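Can a machine put the toys away yet?

drelon_dad
My brother in law says we'll all have a robot tidying the living room in a couple of years. I have two kids and I step on blocks every night, so I want to believe him. But I've been reading up since April and everything I find is a machine doing one small job on a nice clear surface. Is anyone here closer to this stuff than I am?

girketti88
I work on the packing line at Celtholm, so sort of! We have an arm that moves cartons all shift and never complains. Put a carton in crooked and it stops and waits for me. Tidying is way harder than cartons.

Margit Bodnár
I think you're both too gloomy. Plastic shapes on a wooden board, stars and cylinders and a heart, mostly standing there with space around them? I'd bet on the arm for that today.
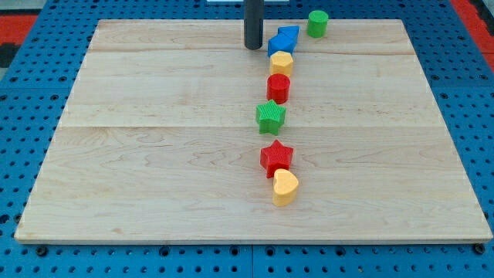 My doubt starts with the toy box. Kids' stuff ends up under the couch, in a shoe, stuck to half a cracker. But sorting by color or shape on a table, sure, I'd call that a chore, and my son's preschool would love it.

drelon_dad
Would you pay for it though? I'd go to 800 bucks and that's me being tired.

girketti88
Margit, I don't buy it. Stars are a pain to grip if they're turned the wrong way, and when two pieces lean on each other you go for one and knock the other over. Our tech Bíró spent 20 minutes last week getting ours to let go of a box.

Margit Bodnár
Bíró needs a better gripper, lol. Knocking one over is fine, my kids do it too. You just pick it up again.

girketti88
YOU pick it up again. Ours calls me.

drelon_dad
OK so I'm buying slippers with thick soles.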